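Beschaffung eines Roboterarbeitsplatzes: Anleitung zur Bedarfs- und Budgetplanung

Stand: 7. Juli 2026
Bearbeitung: Shahram Kordestani, Beschaffung; fachliche Prüfung: Chia-hao Tai, Labor Fellport

Die Anleitung richtet sich an Arbeitsgruppen, die erstmals einen Tischarbeitsplatz mit Roboterarm beantragen. Sie gilt für Neuanschaffungen und für die Erweiterung vorhandener Plätze. Reparaturen und Ersatzteile werden weiterhin über den Rahmenvertrag mit Verbeke abgewickelt.

Schritt 1: Aufgabe festlegen

Beschreiben Sie zunächst schriftlich, welche Bewegungen der Arm ausführen soll und welche Gegenstände dabei vorkommen. Anzugeben sind Abmessungen, Gewicht und Werkstoff des größten und des kleinsten Teils. Angaben wie »allgemeine Handhabung« genügen nicht. Ohne Aufgabenbeschreibung wird der Antrag zurückgegeben.

Schritt 2: Positionen erfassen

Der Arm selbst ist in der Regel die teuerste Einzelposition, macht aber selten den gesamten Bedarf aus. In den Anträgen der vergangenen Runde fehlten vor allem folgende Posten:

Tisch oder Lochplatte mit Befestigungsmaterial
Arbeitsauflage, austauschbar
Endeffektor einschließlich Flansch oder Klemmring
Probekörper und Verbrauchsmaterial
Not-Halt, Verkabelung und Kabelführung
Einweisung des Personals

Setzen Sie für den Arm einschließlich Steuerung höchstens 70 Prozent der Antragssumme an. Liegt der Anteil darüber, ist eine Begründung beizufügen.

Schritt 3: Arbeitsfläche planen

Für wechselnde Versuchsaufbauten hat sich eine gelochte Tischfläche bewährt, auf der eine Holzplatte verschraubt wird. Die Platte gilt als Verschleißteil und ist gesondert auszuweisen. Achten Sie darauf, dass die Schraubenköpfe am Rand liegen und den Arbeitsbereich freihalten. 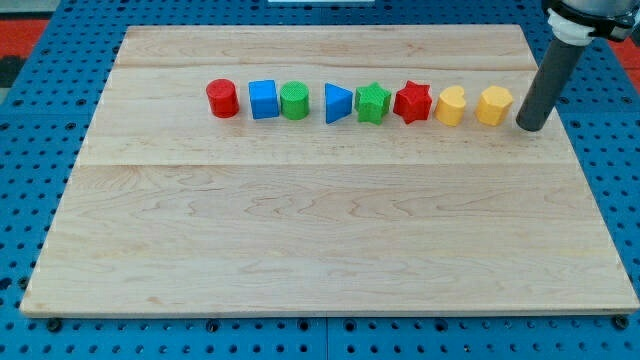
Probekörper können in den meisten Fällen im eigenen Haus gedruckt werden. Einfache Grundformen wie Zylinder, Würfel und Prismen in wenigen kräftigen Farben reichen für die Inbetriebnahme aus. Zu beantragen ist dann lediglich das Filament; die Druckzeit wird intern verrechnet. Der Werkstattleiter İlker Polat nimmt Druckaufträge bis 35 Stück ohne Voranmeldung an.

Schritt 4: Angebote einholen

Es sind 3 vergleichbare Angebote vorzulegen. Vergleichbar sind sie nur, wenn alle Anbieter dieselbe Aufgabenbeschreibung erhalten haben. Im Juni mussten die Angebote von Mevutham und Vultik für einen Arbeitsplatz neu angefordert werden, weil der Endeffektor in einem der beiden Preise nicht enthalten war. Lassen Sie sich Lieferzeit, Gewährleistung und Kosten der Inbetriebnahme getrennt ausweisen.

Schritt 5: Folgekosten angeben

Der Antrag muss die laufenden Kosten für 3 Jahre nach der Abnahme enthalten. Dazu gehören Wartung, Softwarelizenzen, Ersatz der Arbeitsauflage und die wiederkehrende Sicherheitsprüfung. Softwarelizenzen mit jährlicher Verlängerung sind mit dem Listenpreis anzusetzen, auch wenn im ersten Jahr ein Nachlass gewährt wird.

Schritt 6: Antrag einreichen

Reichen Sie Aufgabenbeschreibung, Positionsliste, Angebote und Folgekostenaufstellung gemeinsam ein. Unvollständige Unterlagen werden nicht vorgemerkt. Fragen zur Kostenstelle beantwortet Niall MacAulay, Fragen zur Aufstellung und zum Stromanschluss Willy Van Damme.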